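4.2 Support quality before and after prepayment

Data collection closed 13/09/2019. We had 2361 usable tickets out of 3000 requested, the rest dropped for missing timestamps or no plan type. Four hosts in the sample: Kadton, Ellow, Grasso and Skirnis. All shared hosting, no VPS, no reseller accounts. Sites on the accounts were small - personal blogs, a few shops, one-page portfolios, galleries of rendered interiors.

First response time is the measure we trust most. Resolution time is messy. Some hosts close a ticket automatically when the customer goes quiet, others leave it open for weeks, so the two are not comparable and we report only the first. Chat and email tickets pooled, phone left out completely. Pre-sale questions were tagged by hand, which was slow, and the tagging for Grasso was redone in October after we found billing questions in the wrong pile.

Main result: pre-sale questions got answered faster than post-sale ones at all four hosts. Gap was widest at Kadton, smallest at Skirnis. Contract length matters too. Customers on monthly plans waited less than customers who had paid up front for up to 4 years, even when the question was teh same type (DNS, email setup, restoring a backup). Ellow was the exception here, no clear difference.

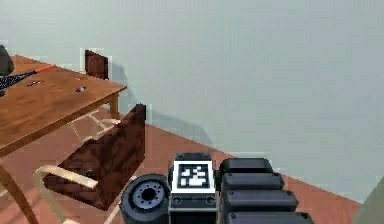
Figure 3. Rendered room with a wooden table.

One account holder at Kadton wrote that the sales chat picked up right away every time, but once the card was charged the same chat box just sent her to a help article, and she would of gone monthly if she had known.

Comments like that were common in the free text but we did not code them. Two cautions. Post-sale tickets are harder on average, so part of the gap is difficulty and not neglect; matching on question type helps but doesn't remove it. Also people who prepay may be newer to hosting and write vaguer tickets - we have no good measure of that. Server load at the time of the ticket not recorded. Migration requests are handled separately in 4.3.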